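In Defense of the Small Basket

January 7, 2020

Every year, once the holidays are put away, somebody tries to sell me a bigger laundry hamper. The catalog that came last week had one from Flilska with three compartments and wheels, and I will admit I looked at it for longer than I should have. Then I went back to folding out of the little basket I have used since September, and I felt quite content.

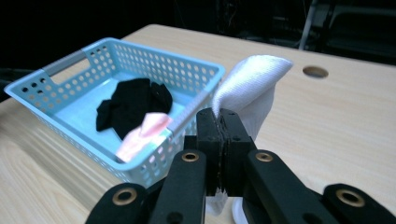 My quarrel with big hampers is that they let you put things off. You can fit two weeks of clothes in one, and by the time you get to the bottom you have lost a whole Sunday and all of your good humor. A small basket asks for much less. Look at the blue plastic one on the table, with a black cloth and a pink one in it and a white one just beside it - that is a chore you can start while the kettle heats. I like the little holes in the sides, too, and I like a handle at each end, which matters more than you'd think when you are going down a flight of stairs in socks.

My sister-in-law, who swears by her enormous Sandik hamper, tells me I am only making more trips. She is right. I make 20 trips where she makes 2, and I still say mine are pleasanter. Nothing sits long enough to get that sour smell, and nobody in my house has to dig for a clean shirt on a school morning.

I'd also say a word for folding on a table. I folded on the bed for most of my life, and my back complained the whole time. A plain table with nothing else on it gives you room to lay a thing flat and smooth it with your palm, and when you've finished, the piles go straight off to their drawers because somebody wants to eat supper there.

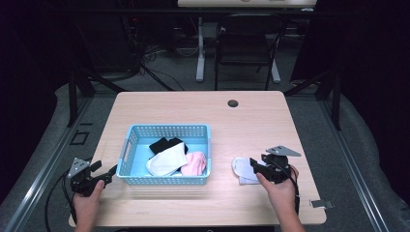

The Small Basket author: Skistent

Small pieces are where people lose patience, I find. One white cloth folded in the basket and another folded out on the wood next to it may not look like progress, but I count the little things as done when they are folded, and I let myself enjoy it. Towels can wait for the evening, when there is something on the radio.

So keep your wheels and your compartments, if they suit you. Mine cost me very little and hangs on a hook behind the door, and there's a load waiting for it now.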